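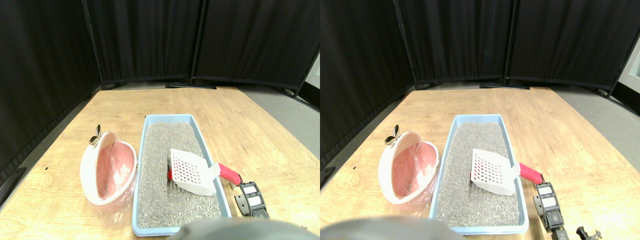
Scoop in the tray, red handle to the right

I've been through more cat litter than I care to admit, and the Grirley clumping stuff is the first one I've bought twice. It's £11 a bag from Sarklow, or £12 if you want the scented version (don't, it smells like a taxi). We started it in February and one bag does our two cats for nearly 3 weeks, which I'm very happy with!

Clumps hold together well as long as you leave them a bit before scooping. Dust is low, though you do get a puff when you pour the last of the bag. Tracking is my one real moan – I still find bits in the hallway, and once in my slipper. The old Prellavside pellets were better for that, but the cats hated them and used the bath mat.

Four stars from me. Would be five if the bag had a proper handle.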